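Open day at the Tamham robot lab, anyone else go?

Posted by wivberg_walker, Mar 26, 2019

Went along to the open day at Tamham last week and thought I'd write it up for those who asked in the other thread. Most of it was talks and a tour of the offices, which I'll skip. The part worth the bus fare was the simulation demo on the second floor.

They run everything in a simulator before it goes near a real arm. The job on the day was putting a pear in a bowl. Ayantu Ambaye ran the session and said the team does this task over and over with small changes, 1000 runs for each version of the software. They had a big screen up and she went through stills from the runs with us. One was a close view looking down on the bowl, with the pear seen from its broad bottom end, and I was surprised how much work had gone into the skin. It has the brown speckles and the green patches, and the dried bit where the flower was. The bowl is much simpler. If you look at the rim you can see it's made of short straight pieces.

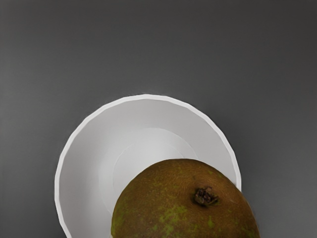

Mandla Ngubane: I was there for the afternoon slot and I came away less keen than you. A pear in a simulator doesn't bruise unless someone has told it to. I asked about that and the answer was that bruising isn't modelled at all. So 1000 runs tells you the arm can get to the right place. It doesn't tell you what state the fruit is in when it gets there.

flakeck_fuad: Did they say why a pear? When I visited Flakeck in November it was all blocks and cups.

wivberg_walker: @flakeck_fuad She said they wanted something wider at one end than the other. A block is the same wherever you grip it. With a pear the arm has to choose, and the narrow end is easier to hold but then the weight hangs below.

@Mandla Fair point about bruising, I didn't know that. I still think you have to get the reaching right first. They showed the failed runs as well, which I liked. In the early version it only managed 60 out of every 100, and a lot of those misses were the bowl being knocked along the table.

Sumeya T: Was there a real arm to look at or only screens? I've got two children who would come for a real arm and would not come for a screen.

wivberg_walker: Only screens in the session I went to. There's a real one behind glass on the ground floor but it was switched off when I went past. Ask before you book.

The other still I wanted to mention was a wider one, with the white arm reaching in over a round black table and the fruit held by its narrower end, the bottom of it already inside the bowl. The floor in that one is very fancy, star patterns all over the place. 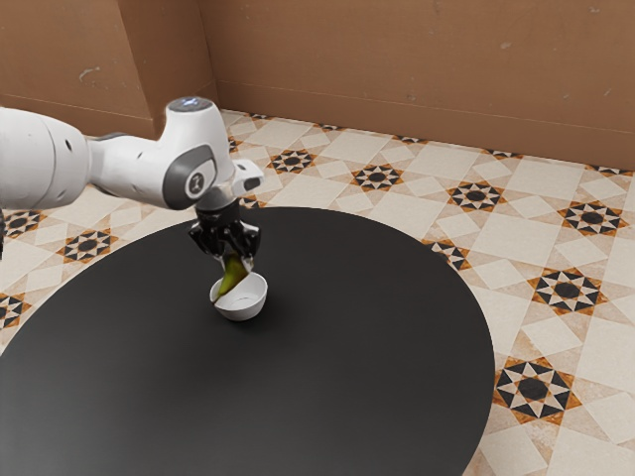
After that we got to change a few settings ourselves. You could move the bowl, slow the arm down or make the grip weaker, then run it and see. I set the grip too weak and the pear dropped every time. A lad next to me got the speed up to 70 per cent and it still worked, so he was pleased.

Mandla Ngubane: That part was good, I'll give them that. The afternoon group was too big for everyone to get a turn though. They said 500 people had signed up across the day and it felt like it.

ibsa_w: On the fancy floor, they change the room between runs so the software doesn't get used to one background. We do the same at work with Tufa. Plain floor, patterned floor, different tables. It makes more difference than you'd think.

Mandla Ngubane: Does it though? The arm is looking at the bowl. I'd sooner they spent the time on the fruit.

ibsa_w: It's looking at everything the camera gives it. We had one that was fine on a plain floor and missed half its picks when we put a rug down.

Sumeya T: Thanks for the answer about the arm. I've emailed them to ask if it will be running next time and will post here if I hear back.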